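Visit Report: Crate Handling and Packing Area, Bullix Distribution Center, Ododville

August 12, 2025 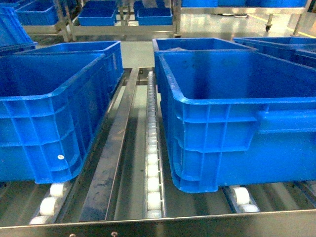
The delegation was received at the main entrance and taken first to the crate handling area, where the site's stock of reusable containers is held between orders. Bullix adopted blue plastic crates throughout the Ododville center in April, replacing the cardboard cartons that had been in use there for nine years. The crates have ribbed walls and a thick rim, and they travel to the packing stations on roller track.

Our hosts explained that each crate is approved for loads of up to 50 pounds. Staff are asked to keep contents below the rim so that crates can be moved along the line without spillage. Goods bound for the Midtbø depot are packed first — the truck leaves at noon — and the remaining orders follow in the afternoon.

Members of the delegation asked about cleaning. Returned crates are emptied by hand, rinsed, and left to drain for 24 hours before they are used again. Those with cracked rims are set aside and sent to Pleseck for recycling. Labels are removed at the same stage, although the hosts acknowledged that older adhesive is difficult to lift and that a better method is still being sought.

The rollers are inspected at the start of every shift. A worn roller can be replaced without taking the rest of the track apart, and spare parts are kept in a cabinet beside the supervisor's desk. Noise was lower than several visitors had expected, and conversation was possible at a normal volume.

The walking tour lasted around 60 minutes and was followed by a discussion in the training room. Bullix agreed to provide a copy of its cleaning schedule and the loading guidance given to new staff. Both documents will be circulated to members upon receipt.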